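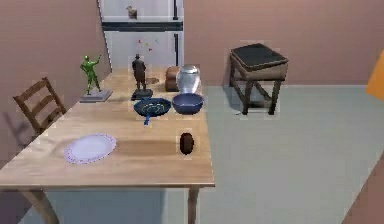 Figure 3. A rendered tabletop from the test split, before the arm is loaded. The plate with the scalloped rim is the placement target.

4.2 Scene generation and clutter placement

All policies in this section were trained and tested in Anton, our kitchen simulator. Each episode starts from a household layout in which the table, the refrigerator and the side furniture stay fixed while the tabletop items are drawn from the object library. The library has 254 meshes, including cookware, tableware, food items and a set of decorative figurines. The figurines are never named in an instruction. We added them after early runs showed that a policy trained only on tableware would often close the gripper on whatever stood tallest.

Placement follows the two-step sampler of Poirier and Yimyam. The target receptacle is placed first, and a clear margin is kept between it and every other item. In Figure 3 the receptacle is the white plate on the left front part of the table. The remaining items are then dropped in from a low height and left to settle. Scenes in which anything falls off the table are thrown out and sampled again. Items may hide one another from the main viewpoint, as with the brown block behind the glass jar, and we do not correct for this. Instructions that name a partly hidden item are kept in the test split and reported separately.

The dark brown oval object near the front of the table is a hard case for the language module. Annotators disagreed on its name, and the rendered texture does not settle the matter. For objects of this kind we accept any label given by at least two annotators -- the instruction generator then picks one of them at random for each episode.

4.3 Evaluation

We ran 522 test episodes per policy, using the same random seeds throughout. An episode counts as a success if the named item rests inside the rim of the receptacle when the time limit is reached and no other item has been knocked over. Contact with a distractor that stays upright is logged but not penalized.

The Zirkero baseline failed mostly on approach. It planned a straight path to the named item and struck taller objects on the way, with the jar and the figurines involved more often than low items such as the pan. Our method plans over a coarse height map of the table and avoided most of these collisions. Its remaining failures came mainly from grasping. Of the failures we reviewed by hand, 13 were cases where the gripper closed on the rim of a bowl and tipped it during the lift. Dubey and Żak report the same problem with wide-rimmed bowls on a physical arm, so we do not think it comes from the contact model alone.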